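7/27/23

So the Sidach people have gone and put out a dill pickle and brown butter cracker, and I have eaten most of a box standing at the counter with my shoes still on. I had only gone in for milk! But there they were at the end of the aisle in that bright green box, and you know how I am about anything with pickle on it (my sister-in-law still brings up the pickle fudge).

First bite, I wasn't sure. The butter part comes at you sweet, almost like a cookie, and then the dill wanders in late with a good bit of vinegar behind it. By the third cracker I had stopped thinking about it and was just eating. They're thinner than the old Sidach rounds and they snap nicely, though they don't hold up to a thick dip. I tried them with the Stivero onion spread and lost two halves in the tub.
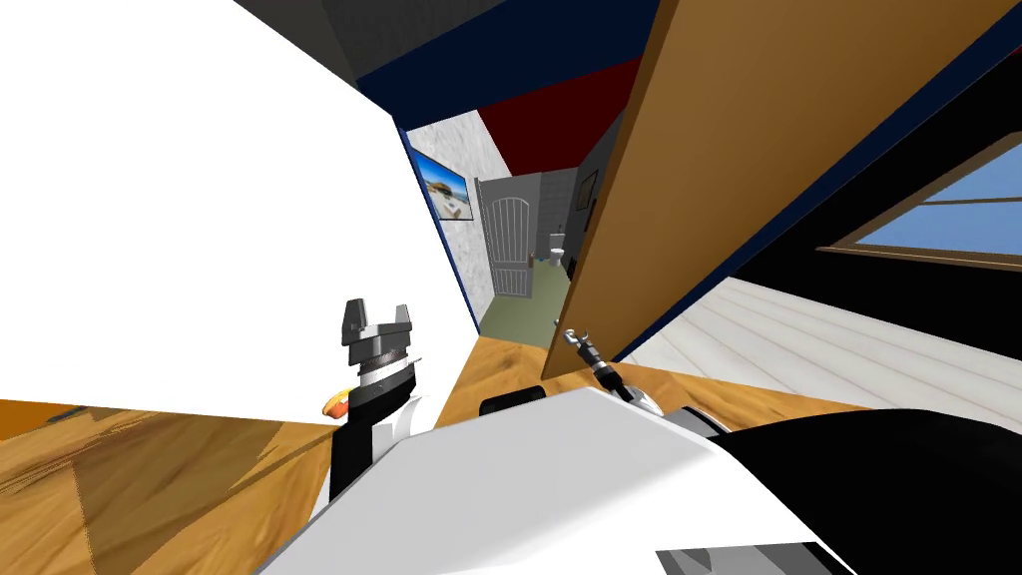
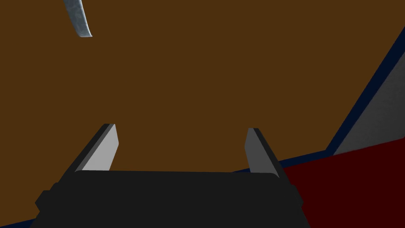

Two computer renderings, each with a gripper in view.

A box is $3.79 at my store, which is more than I like to pay for crackers, but there are 20 to a sleeve and three sleeves in there, so it lasts a while if you have more self-control than me. My husband says they taste like a hamburger bun. He had seven.

I'd love to see them do a horseradish one in October, when the soup pots come out again. Meanwhile I'm going back for another box tomorrow, and maybe some decent cheddar.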